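Notebook > Flevholm > Teleoperation > Soft objects

September, 15:00

Today I continued the remote demonstrations with the felt ketchup bottle. Goal is 600 demonstrations for this object, and 2,000 for the full Sisow set. I drive the arm with the left pedal off, so the closing speed stays at level 8. When I grip low on the label, the felt gives in slowly and I must wait before I lift. I try to make this wait the same length every time. 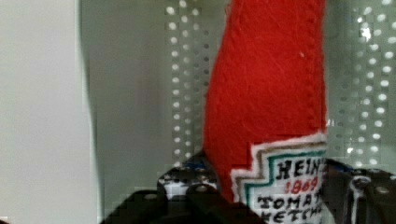
Cultach wrote in the margin that the wait should not be the same every time, and that a policy trained on one fixed pause will learn the pause and ignore the force. I think it is a fair point. For the next block I will lift when the force reading is flat, and write down the threshold.

To do: ask Fitzgerald for the new glove firmware, repeat the first 15 demonstrations.

Last updated: September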